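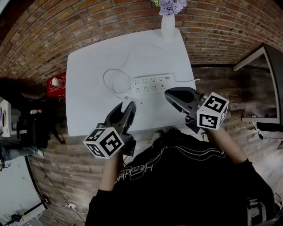
*The white table by the brick wall at Tramar, with a power strip on top.*

**Tramar Opens a Repair Room for Things You Were Going to Throw Out**

Tramar will open its repair room this January with 24 seats, 7 soldering irons and one kettle that has already been repaired twice.

Members can bring in lamps, toasters, radios and anything else that used to work. Entry is free. Parts are sold at cost, and advice is given whether or not it was asked for.

"We had 300 people on the waiting list and 70 of them wrote in about the same model of blender," said founder Zorica Kolev. "I have one too — it's in a closet."

Annelore Meinecke will run the Sunday sessions, which start at 10 a.m. and end when the last screw is found. Microwaves are not accepted. Please stop asking Annelore about microwaves.

Press contact: Zdenka Atanasov, Tramar front desk, mornings only.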